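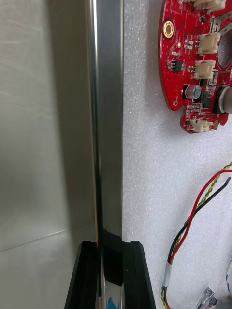
Themis Gavalas wants to know whether stainless steel can be kept free of streaks, and would like a yes or no. No.

Which way do I wipe?
Along the grain. Across it you are just polishing the evidence.

Does the same go for a mirror-finish bar?
There's no grain to follow, so use a dry, soft cloth and low expectations. It shows everything, including you.

Can I use Salteck paste?
On the bar – sparingly. On a brushed panel, please don't. We have had the emails.

What about circuit boards?
Keep sprays well away. Put the cleaner on the cloth and leave the board out of it.

How often?
Every 30 days, or when visitors are due.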